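Week 6 notes: Buying stock for a very small shop
Posted November 2021 by Mohammed-Awal Akolgo

Okay, so this is the handout for the session on ordering, and it's longer than the one on pricing because I got carried away (sorry). Read it before class if you can. If you can't, at least read the part about reorder points, which is where most of the questions on the worksheet come from.

Last time we talked about what you charge. This week is about what you have sitting on the shelf and what it's costing you to let it sit there. When I opened my first place, the Galtanura shop, I thought of stock as a kind of savings account. I had bought it, it was mine, someone would want it eventually. Then the rent came due in May and I had a back room full of goods and no cash, and I got a pretty quick education!

Let's start with three words I'm going to use all night. "Lead time" is how long you wait between sending an order and having the goods in your hands. "Safety stock" is the extra you keep for when the wait is longer than it should be, or when a customer walks in and buys everything. And your "reorder point" is the level that tells you to pick up the phone. When the shelf gets down to that level you order, even if it's raining and you're tired and sales were slow this week.

The sum goes like this. Take what you sell in a week, multiply by your lead time in weeks, and add your safety stock. Say you sell 20 candles a week and the supplier takes two weeks. You need 40 candles just to get through the wait. If you want a half week's cushion, add 10. Your reorder point is 50. Write it on a piece of tape and stick it on the shelf edge, or put it in your spreadsheet, whatever you'll look at.

Now, people always want to know how big the order should be, and there's a proper formula for that which we'll do in week 8. For tonight I want you to think about two costs pulling against each other. Every order costs you something just for being an order: shipping, paperwork, the afternoon you spend unpacking. So you'd like to order rarely and in bulk. But every item you hold also costs you, in space and in cash you can't use for anything else, and in the odd thing that fades or goes out of style. So you'd like to order often and in small lots. The right size is somewhere in the middle and it's different for every product you carry.
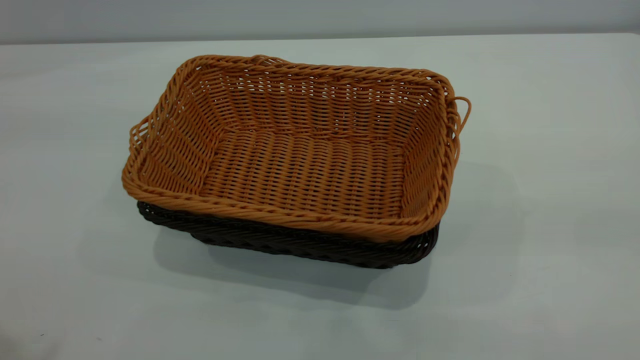

Space is the cost my students forget, so let's stay on that one for a bit. You pay for your back room by the month whether it's full of fast sellers or full of Christmas mugs. The trick is to work out what share of the room each line takes up and ask if it's earning that share. Shape matters a lot! A woven basket with sloping walls, wider at the top than at the base, will sit down inside another one of the same shape, so the second basket takes up far less room than the first did. Compare that with a lamp, where two lamps are simply two lamps. When I say "cube your stock" on the worksheet, I mean measure it the way you store it, stacked or nested or flat, and not the way it looks on display.

The other thing eating your money is what I call sleepy stock. Go through your sales for the last six months and mark anything that hasn't sold. I did this with my old business partner, Ketill Sveinbjörnsson, and we found $710 worth of table runners that we both swore were popular. We each remembered selling a few. It was the same few! We marked them down the next morning and used the money to bring in more of the Nelitz soap, which we kept running out of.

A word on suppliers. You'll meet two kinds. The first is like Curnik, who we bought glassware from: big minimum order, good price, slow delivery. The second is like Tetteh, who would sell you a single carton and have it there in days, but you paid for the privilege. New shop owners look at the unit price and go with the first kind every time. Please do the whole sum, with the shipping and the storage and the wait, before you decide. For a product you've never sold before I'd nearly always pay more per piece and buy fewer.

For the worksheet, pick one real product (your own shop, or a friend's, or one you've made up if you haven't opened yet). Work out the reorder point. Then work it out again with the lead time doubled, and write a couple of sentences about what you'd do if that happened in your busiest month. I'm more interested in the sentences than the arithmetic, but do show me the arithmetic.

Bring a calculator. Your phone is fine.

Recent handouts
Week 5: Pricing without panic
Week 4: Reading a wholesale catalog
Week 3: Your first cash flow sheet
Week 2: Picking a location

Contact the instructor | Copyright 2021 Mohammed-Awal Akolgo | Back to top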